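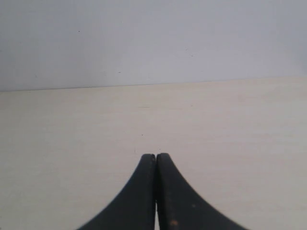 Back room at Okoth, table and wall, taken at table height or a bit above.

From: Zawadi Masanja
To: Okoth rooms list
Re: Back room table, paint or leave?

Josphat, thanks for the long answer. I've left your message in below and will go through it in the order you wrote it.

Josphat Koech wrote:
> I haven't been in since January so I am going on memory. My memory is
> that the table top and the wall were near enough the same colour, and
> that you lost the back edge of the table when you looked across it. If
> that is still so I would paint the wall and leave the table alone.
> It is much less work.
>
> Second thing, is the top a laminate or is it painted board? If it is
> laminate you can't sand it, and any paint you put on will come off in
> strips the first time somebody drags a box over it. Try a wet cloth on
> the underside lip before you buy anything.
>
> Third, Gladys said there were marks on the wall. Are they holes or dirt?
> Holes want filling before you paint and I have most of a tub of Birnutar
> filler you can have. Dirt you can wash off.
>
> Last, the lamp. I always found that room lit from one side. Is the table
> still where it was?

On the colours, they are closer than I would like but they are not the same. The wall is a very light grey, slightly blue or lilac depending on when you go in. The table is cream. You can see where one stops and the other starts, and there is a thin darker line along the join. With a pale thing on the table you would have more trouble. Kanini wants to lay out her paper samples in there and most of those are white or off-white, so for her it does matter.

I can't tell you for certain what the top is. It has a very faint grain running along its length, the sort you only notice when you get down to it. Gladys thinks laminate, Nuria thinks it was painted over a grained board before we took the room on. I haven't tried the wet cloth yet. The label on the underneath says Bulldale and the number 428 and nothing else, and I couldn't find out anything from that. If anyone has an old Bulldale leaflet in a drawer please look.

The marks on the wall are small. I had expected worse from what Gladys said. They are dots, mostly, and it may just be dust or a nick in the paint. 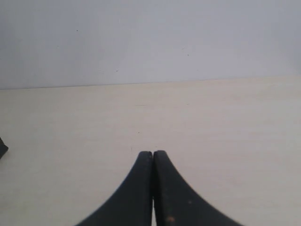
Wall marks: one dot upper left, one lower down to the right of centre, and a faint smudge near the middle just above the table.

I haven't rubbed at any of them. I would sooner do the whole wall with a damp sponge in one go than make clean patches in it. If they are still there afterwards I'll have the filler off you, thank you.

The line along the back climbs slightly to the right in these photos. I put a level on the table last week and the bubble sat in the middle, so please don't start on the legs again.

As for the light, yes, it still comes from one side. I put a small yellow block down towards the left of the table and its shadow went off to the left, soft at the edges and darkest up against the block. The yellow stands out very well on the cream. That made me think we could leave both the wall and the table as they are and buy a dark cloth for when Kanini has her white paper out.
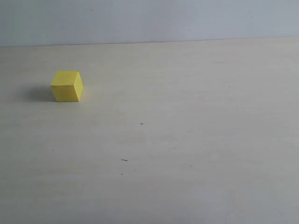

Now the money. Nuria got a price from Zenholm for doing the wall and the table together, and it came to 1,640, which is more than we have for the whole room. Wall only was a good deal less but they wouldn't put it in writing until they had been round. I told her to leave it for the moment. A cloth and a second lamp would cost us very little by comparison, and the lamp could go on the left to even things up.

So my proposal is this. Wash the wall, wipe the table, buy the cloth and the lamp, and look at paint again in the new year if people still want it. I need 3 people to say yes before I spend anything. Nuria has already said yes to me by phone so that is one.

Two small requests while I am writing. Please put felt under anything heavy you stand on the table, whatever the top is made of. And whoever borrowed the 5 metre tape from the hook by the door, can it come back, I want to measure for the cloth and I have been doing it with a school ruler.

Josphat, if you do come by with the filler, the key is with Gladys now and the old code for the side gate has been changed. Ring her first as she is out most mornings.

Zawadi

--
Okoth rooms list, November 2024
Replies go to everyone on the list unless you change the address.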